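Worktop 3: Sandals, Stand and Greenery

Workshop gallery, Mastbridge. Page compiled by Aidan Noonan.

The items on this page belong to the household set kept at Mastbridge and handled on worktop 3. The set is made up of footwear, small display stands and artificial plants, all light enough to move with one hand. Item numbers follow the Cundo list, which currently runs to 137 entries. Older numbers from the Pillai list have been dropped, except on the storage bins, where both are still printed.

Footwear. Slides are entered by color and by pair, left and right under one number. Two colors are in use on worktop 3, teal and black. The teal slides have a wide ridged strap. The black ones have a thick sole and can be stacked close together, which saves table width.
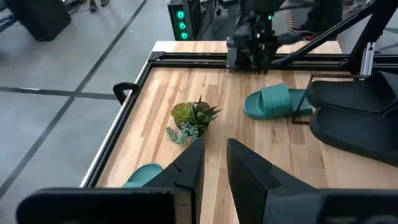 Sorting by pair is done before anything goes back on the shelf. A single slide without its mate stays on the table until the end of the session -- it is not binned alone. Jarlath Keogh keeps the list of open pairs and clears it on Thursday.

Plants. The succulent arrangement is artificial and has three parts: a spiky dark green rosette, a rounded yellow-green cluster and a trailing pale blue-green sprig. Lift it from underneath. The sprig should not be used as a handle. Dust with a dry brush only.

Stand. Black metal wire, thin gauge, entered as item 20. It can be stored flat or upright in the Jirkier bin, but nothing should be placed on top of it.

Table surface. Light wood in butcher-block strips. Wipe along the strips with a damp cloth, then dry. Oil is applied in January by Wekesa Lema, at around 200 ml per coat, and the table is left clear overnight. Marks that do not wipe off are reported to Tassanee Chantharasri with the worktop number.

Corrections to item numbers go to Muireann Corrigan, extension 3234. Worktop 4 (cups, trays and folded cloth) has its own page.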